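## 6.3 Fault 133: Finger position lost

Fault 133 stops recording when a hand-held gripper no longer reports its finger position. The status light on the Inetti base unit turns red, and the session file closes at the last good reading.

**CAUTION:** Do not unplug a gripper while the base unit is powered. Keep fingertips clear of the finger plates - they can close during a restart.

1. Put down anything held in the grippers.
2. Switch off the base unit and wait 4 seconds.
3. Unplug the cable of the gripper named in the log. Check the pins, then push the plug in until it clicks.
4. Switch on and open and close the fingers fully.

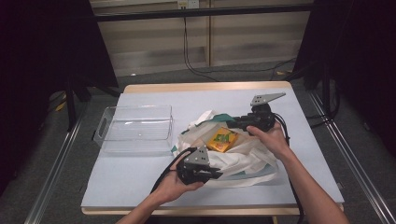

Most repeat faults come from strain on the cable. A cable pulled tight over the table edge works the plug out of its socket during long reaches. Leave slack at each gripper, as with the loop beside the left one, and keep the right cable out from under the tote bag and the bin before packing starts.

**Note:** If the log shows 475 as well, the finger plate is out of line. Do not bend it back by hand. Replace it with part 602 and calibrate again (section 6.5).

5. Record a short test. If fault 133 returns, tag the gripper and send it to Mitsuko Ishida at the Grundthorpe service desk with the log file.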